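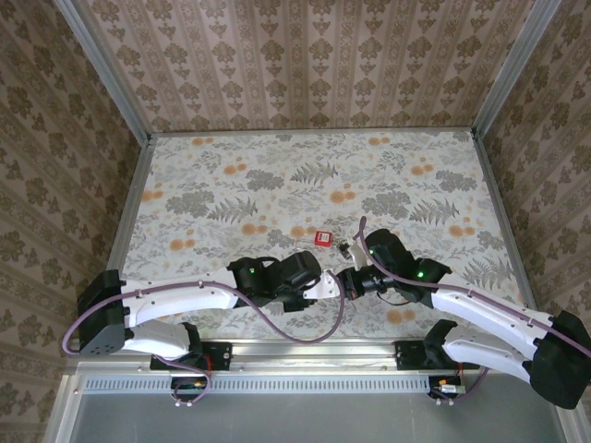

The little red cube on all that flowery surface.

So I finally watched the Wornside half marathon from the side of the road instead of from the back of the pack, and I have opinions.

My knee has been grumpy since February and Merle Dunstan, my physio, said no racing until it stops clicking on stairs. Fine. I took a folding chair and a bag of pretzels to the bottom of Adebisi Hill, which comes at mile nine and has ruined my day three times now.

You learn a lot sitting there! The fast women went up it like it was flat. Zainab Ogunleye had maybe ten yards on Qianru Lu at the bottom, and by the mailbox at the top it was gone. I've raced behind both of them for years (far, far behind) and always figured Zainab was the better climber. She goes out too hard, is my theory. Qianru won it by 57 seconds, and I think she had the race in her pocket before they got to the bridge.

What really got me was the middle of the field, my people. Almost everybody sprinted the first third of that hill and then walked. I do this too. I have a finish photo from a few years back where I'm the color of a boiled ham, and I blamed the heat, but I'm pretty sure it was the hill.

Ibrahim Tijani was out there at 62 years old, taking tiny steps and chatting to whoever was next to him. He passed eleven people while I ate pretzels -- I was keeping score by then. He came in 75th out of the whole lot and told me afterward he never looks up until the road levels off.

I'm stealing that. If the knee behaves I'm signed up for the Lirnovgate 10K in the fall, bib number 116, and there's a nasty climb right after the start. Tiny steps, eyes down.

Also, whoever left a camp chair at mile nine, green, one cup holder ripped: I have it in my trunk. Leave a comment and I'll bring it to the next club run.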